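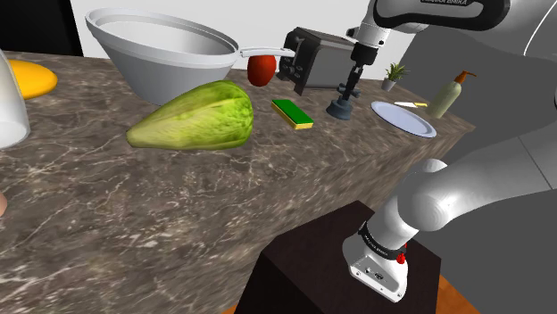 Figure 3. Simulated counter cell: arm on pedestal, gripper holding a saucepan by its handle.

3. Planning your purchase

Complete this section before you request a quote. Laxdal Planner is included with every Stalen counter kit, and layouts can be built in it before any hardware is ordered.

3.1 Size the cell

1. Measure the depth and height of your counter. Enter both under Site.
2. Choose a pedestal height. The arm base mounts on the pedestal beside the counter, not on the counter itself.
3. Place the objects you expect to handle. Include the heaviest pan and the smallest item.
4. Run each pick from the Tasks menu. Any pick marked red is out of reach or over payload.

Note: Enter the weight of a pan with its contents. A long handle puts extra load on the wrist - the planner adds this only if the grip point is set on the handle.

3.2 Build the budget

1. Export the parts list. Arm, gripper, pedestal and controller appear as separate lines.
2. Add the Pralta spare finger set, part 1329. Allow one set for every 6 months of daily use.
3. Add floor anchoring and electrical work. Neither is part of the kit price.
4. Add installer time. A single cell takes 3 days on site.

Caution: Do not order the pedestal until the floor has been checked. The loaded pedestal weighs 238 lb, and cut-to-height pedestals cannot be returned.

3.3 Request the quote

Save the layout and send it with the parts list to Annick Caron at Zakance, our ordering partner. Quotes issued in May or later use the new price list. Keep a copy of the layout file - the installer will ask for it.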